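Re: [canteen-list] Juice dispenser for the ground floor
From: Lacey Lockwood
Monday, 11:42

Oda, I've read this twice and I'm still not sold.

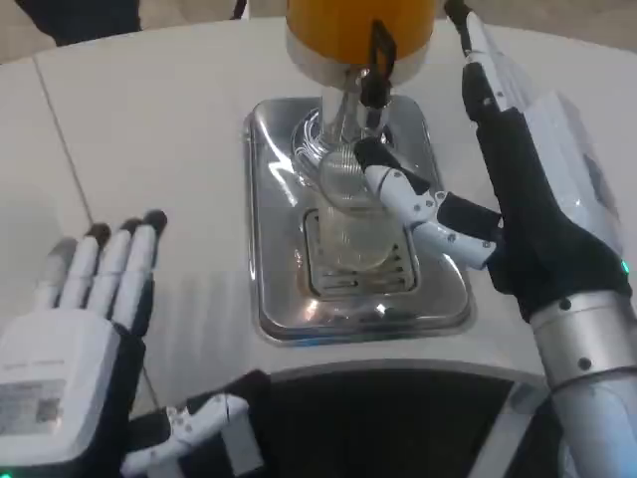 My worry is the running of it. We had a squash machine at Peltberg and it was lovely for a fortnight. Then the lever got sticky, people stopped rinsing the tray, and by July there were wasps. I was the one with the bottle brush.

On Monday Oda Åberg wrote:
> Cuvex have quoted 1,588 for the single and 2,399 for the
> double, both with a tray that sits down into the worktop.
> They say the tray lifts out and cleaning takes a couple
> of minutes a day. I reckon it would pay for itself within
> the year, given what we spend on cartons. Can we agree
> this week? The price is only held till Friday.

A couple of minutes a day by whose watch? You have to empty the container, take the tap apart, wash the bits, dry them and put it all back without losing the washer. I'd like to see the Cuvex rep do that at half past five with a coat on.

The sunk tray bothers me too. It looks smart, I'll give you that, but it means cutting a hole in the worktop, and if we hate the thing we've got a hole. Has anyone asked whether the quote covers the cutting? Mine from Hostex didn't, and theirs was a plain stand-alone one with a tray you can carry to the sink.

As for paying for itself, I went through the carton receipts and we spent 358 on juice in the whole of last year. Even the single takes more than four years at that rate, and that's if the juice going into it is free. Where did "within the year" come from?

A price held till Friday is a price they'll hold till the Friday after, in my experience.

What I'd do is borrow one. Nghiêm on the second floor has an old dispenser in the cupboard and says we can have it for 30 days. If it's still being washed properly at the end of that, I'll happily look at the quote again.

Lacey

3 replies in this thread | Shared 0 times
We use cookies to keep you signed in to the list archive. Accept | Manage settings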